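**Sorting station for the toy library, what goes in the tray??**

**hanneke_vdb**
ok so the March box came back and half the small stuff is loose again. balls, blocks, bits of fabric, the duck. 40 families on the list now and I can't keep handing out a bag of mixed whatever. thinking one tray + a set of sorting boxes with holes in the top, kids post things in. Anyone done this and did it hold up past the first term

**lev_lakatos**
Did it at Castov St playgroup. Works fine with the right size holes. Ours were too small for a tennis ball and we had tears every single time.

Measure your biggest ball first. Then cut.

**fboros**
cardboard boxes or wood? cardboard is dead in 6 weeks at our place, somebody sits on it

**hanneke_vdb**
cardboard, covered. wood is dear and I have to carry it up the stairs with the pram

**Veronika B**
Cardboard's fine if you double the top. Contact over the lot, run it down inside the hole too or the edge goes furry. Use a different colour per box so you can say "blue one" to a two year old and they've got a chance.

Also please not bolted down. Ours got carted off to be a shop, then a bus, then a hat. Best part of it.

**lev_lakatos**
Disagree on not fixing them. If they're stacked you tape them together or the top one goes straight on someones foot.

**Veronika B**
its an empty box Levente. nobody has ever been injured by an empty box

**lev_lakatos**
Full of wooden balls it's not empty is it

**hanneke_vdb**
fair. ok tape, but tape I can peel off. moving on. what about the tray itself, I've got a plastic tub from Stovik but the sides are so high the little ones just tip it over to see in

**fboros**
low sides!! you want a baking tray sort of height. my nan's old roasting tin is the best toy tray we own, no joke. tub is for storage, tray is for playing

**lajos_h**
Metal's noisy. Fair warning. Wooden ball in a metal tray at 7 in the morning, you'll be wanting the plastic back.

**fboros**
put a cloth in it then

**lajos_h**
Cloth ends up on the floor in a minute flat

**fboros**
so put two cloths in it lol

**Veronika B**
Fanni's right though, not for the noise, for the feel of it. Ours like the fabric more than the toys half the time. Something lacy, something smooth, something with a print. They scrunch it, hide things under it, post it through the hole and pull it back out. Scarves from the op shop, 500 of them in a bin for next to nothing, take your pick.

Only thing is wash before you lend. I know that's obvious. Wasn't obvious to whoever had the box before me

**hanneke_vdb**
cloths yes. adding to list. so far:

- low tray
- boxes, different colours, doubled tops
- cloths, a few textures
- balls, mixed
- small hard bits??

the last one is where I'm stuck. how small is too small. we've got under 3s

**lajos_h**
If it goes in a film canister or a toilet roll tube it doesn't go in the tray. That's the test, we've always used it. Take the marbles out too if you've got any, and anything with a button battery, check the flap has a screw.

**lev_lakatos**
Agree w Lajos for once. And googly eyes. I know everyone loves them but they come off. Either stitch em on or bin them.

**fboros**
noooo not the googly eyes

**lev_lakatos**
I'm not the fun police, just saying they come off. Pull on them before every loan, takes two seconds

**Veronika B**
Over 3s tray and under 3s tray. Seperate lids, different coloured sticker. Sorted, keep your eyes Fanni.

**fboros**
had a go at a setup after reading all this, mine's the over 3s one. sorting by "goes in the hole" vs "stays out" to start with, colours later

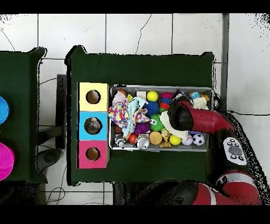
**Nultalel Toy Library, Play & Loans Team**

green cloth on the table, stops the balls going everywhere (mostly). boxes are yellow on top, then blue, then pink at the bottom. loads of balls, spiky ones, fuzzy one with the eyes (YES it stays), a soccer one, duck, the silver can looking thing. spotty cloth up the back and the lace one across the right side

**hanneke_vdb**
oh that's lovely!! the tray height is exactly what I meant. is that a soccer ball that fits the holes or is it a tiny one

**fboros**
tiny, goes in easy. the spiky ones need a bit of a shove which the kids love

**lajos_h**
Too much in it. Sorry. Half of that and swap the rest in next fortnight. A kid looks at a full tray and just swipes the lot onto the floor.

**fboros**
mine dont swipe

**lajos_h**
Everyone's swipe

**Veronika B**
I'd leave it full for the older ones, they like the digging. Take half out for the little ones. Something silvery in the blue box already I see, good, gives them the idea without you having to say anything

**lev_lakatos**
Stacked boxes though. How do they get things out of the bottom one, its hole is on the top face

**fboros**
unstack them

**lev_lakatos**
So, not taped.

**Veronika B**
HA

**hanneke_vdb**
ok not taped for the over 3s, taped for the unders with just one box each?? that's not even a stack. forget the tape. I'll ask at Deák Hall if we can have the shelf by the sink for the trays, will post when I hear. Does anyone have spare contact, any colour but brown

**lajos_h**
Got half a roll of the green. Will leave it at the desk.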